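드럼세탁기 탈수 때만 진동이 심합니다. 방진패드로 해결될까요?

생활가전 > 설치/수리
작성자: 돌담길 | 12/03/2026 | 답변 3

이사한 뒤부터 탈수 단계에서 본체가 앞쪽으로 조금씩 밀려 나옵니다. 세탁과 헹굼 때는 조용하고 회전수가 올라가는 구간에서만 증상이 나타납니다. 설치 위치는 다용도실이고 바닥은 타일, 배수구 쪽으로 경사가 있습니다.

지금까지 해 본 것:
- 운송용 고정 볼트 확인(설치할 때 모두 제거함)
- 이불 빼고 일반 빨래만 절반 정도 넣고 돌려 봄
- 탈수 강도 한 단계 낮춤. 덜하지만 그래도 움직임

검색해 보니 Kinalwood 방진패드를 많이 쓰던데 두께가 여러 가지입니다. 두꺼운 것이 무조건 나은지, 아니면 수평부터 다시 잡아야 하는지 궁금합니다. 수평계는 없습니다.

답변 1 (채택)
작성자: Zdeňka Murín

수평부터 잡으세요. 패드는 그다음입니다. 경사진 타일 위에 그냥 올려놓은 상태라면 다리 네 개 중 하나가 떠 있을 가능성이 높습니다.

점검 순서
1. 전원 플러그를 뽑고 급수 밸브를 잠근다.
2. 상판의 대각선 모서리를 번갈아 누른다. 덜컥거리면 그 대각선 중 한쪽 다리가 뜬 것이다.
3. 다리의 고정 너트를 풀고 뜬 다리를 바닥에 닿을 때까지 내린다.
4. 좌우, 앞뒤 순서로 수평을 본다. 휴대폰 수평 앱도 쓸 수는 있는데 카메라 돌출부 때문에 오차가 생기므로 평평한 자를 받치고 잰다. 상판에 굴곡 무늬가 있으면 자를 길게 걸친다.
5. 고정 너트를 본체 쪽으로 조인다. 이 단계를 빼먹으면 몇 번 돌리는 사이에 다시 틀어진다.

다리는 가능한 한 짧게 쓰는 편이 안정적입니다. 경사가 커서 한쪽을 많이 빼야 하면 낮은 쪽에 단단한 고무판을 깔고 다리 길이를 줄이세요. 종이나 합판 조각은 습기에 눌려서 오래 못 갑니다.

패드는 두께보다 경도가 문제입니다. 무른 제품은 아래층으로 가는 소음은 줄여도 본체 흔들림은 오히려 키웁니다. 저는 Kinalwood 얇은 것(가로세로 50mm)을 쓰고 있고 밀림은 없어졌습니다.

답변 2
작성자: 배수펌프

빨래를 너무 적게 넣어도 그럽니다. 수건 한두 장만 돌리면 한쪽으로 뭉쳐서 더 떨어요. 패드는 그냥 사서 깔아 보세요. 비싸지도 않은데.

답변 3
작성자: 다용도실4층

답변 1에 보충합니다. 수평이 맞는데도 계속 떨리면 내부 쪽입니다. 전원을 끄고 문을 연 다음 드럼 윗부분을 손으로 눌렀다 놓아 보세요. 한 번 출렁이고 멈추면 댐퍼는 대체로 정상, 서너 번 출렁이면 댐퍼 마모를 의심합니다. 드럼을 손으로 돌릴 때 그르륵 소리가 나면 베어링 쪽이니 이건 기사를 불러야 합니다.

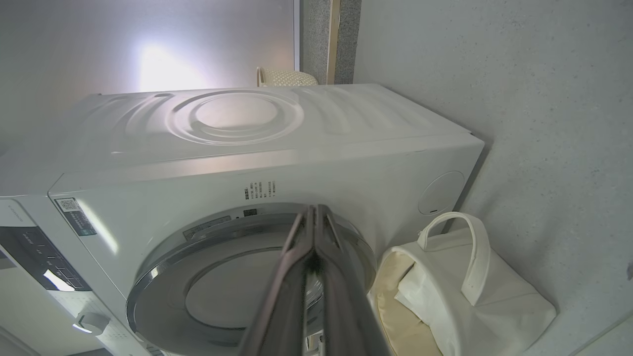
드럼세탁기 상판과 측면 / 문을 연 상태의 앞면
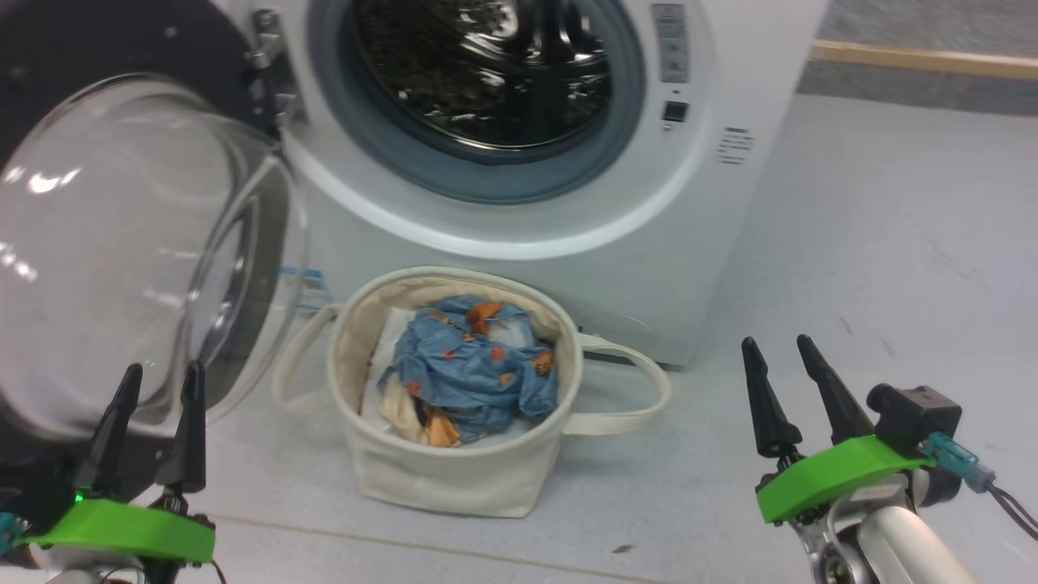
댐퍼는 두 개 이상 들어가는 기종이 많고, 한쪽만 새것으로 바꾸면 감쇠력이 달라져 편심이 남습니다. 전부 같이 교체하세요. 규격은 모델명으로 조회해야 하고 길이만 맞춰 사면 안 됩니다. Clotside 호환품은 체결 핀이 헐거워서 저는 반품했습니다.

설치 간격도 확인하세요. 벽에 닿아 있으면 탈수 때 벽을 치는 소리가 진동처럼 들립니다. 저희 집은 양옆 40mm로 띄웠습니다. 급수 호스가 벽과 본체 사이에 끼어 있어도 비슷한 소리가 납니다.

댓글 2

돌담길: 대각선으로 눌러 보니 오른쪽 뒤 다리가 떠 있었습니다. 너트까지 조이고 탈수만 한 번 돌렸는데 안 밀립니다. 패드는 보류합니다.

Zdeňka Murín: 일주일쯤 쓰고 너트 한 번 더 확인하세요. 타일 줄눈에 다리가 걸쳐 있으면 또 내려앉습니다.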